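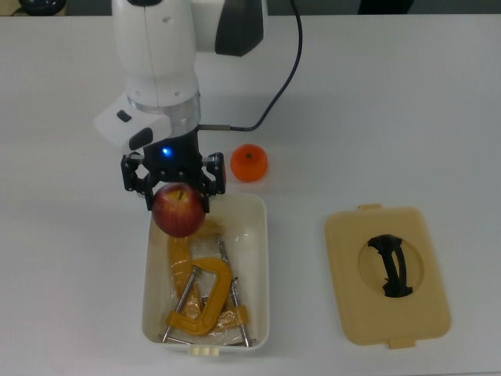

Character Licensing on Small Electronics
Handout 2, Product Design Survey

Welcome back! Last week we looked at how a plain gadget gets its shell. Today we put a face on it, and for me this is where the course gets really fun.

What a license covers

A character license lets a maker use somebody else's character on its own goods, for a set time and in set places. The owner of the character is the licensor and the maker is the licensee. The licensee usually pays a royalty on each unit sold, plus a minimum guarantee that is owed even if the product flops.

Our running case: Kudo

Avon makes card readers and wants to put Kudo, a round little owl owned by Ferkance, on a limited run of 3173 units. Ferkance sends over a style guide 169 pages long (yes, for one owl!). It fixes the colors, the poses, the distance between the eyes, and what Kudo may never be shown doing. Read the chapter on turnarounds first, it's a beauty.

Approval stages

Concept sketch
Gray sculpt, no paint
Painted sample
Packaging proof
Final production sample

Avon lost most of March at the gray sculpt stage. The connector came out through Kudo's feet, and Ferkance wanted it under a removable cap shaped like a tree stump. Great change, but it meant a new mold.

Terms to know

Sell-off period: time after the license ends when leftover stock may still be sold. Avon has 50 days.
Territory: where the goods may be sold.
Exclusivity: whether Ferkance can license Kudo to Isau for the same kind of product.

For next class

Bring any licensed gadget you own and find the copyright line on it. Check under the cap!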